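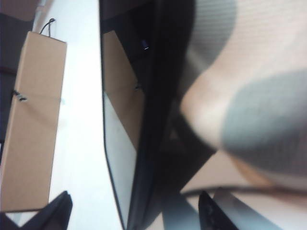

Test users wanted for the Pollum gripper kit

Rudside is looking for people to try out Pollum, a two-finger gripper kit with a small camera at the wrist, before it goes on sale. The kit fits most light robot arms and comes with its own control software, Jibrin.

What you would do

You will come to our workshop for four sessions of 80 minutes. In each one you guide the arm through short table-top jobs – picking up card, moving cables, opening and closing boxes – and fill in a form on how the grip and the camera view worked for you. Sofia Marinho runs the sessions and will be on hand throughout.

Who can apply

Anyone over 18 with normal or corrected eyesight. You don't need to have used a robot before. We would also like to hear from people who have used a competing kit at work, as two of the sessions compare the controls.

Payment and places

We pay £100 per session, plus local travel. Sessions run in March, starting at 9.30 am or 2 pm.

To apply, write to Ekaette Ogunleye at Rudside with your name, a phone number and the start time you prefer. Please say if you are left-handed – the hand controller comes in both versions.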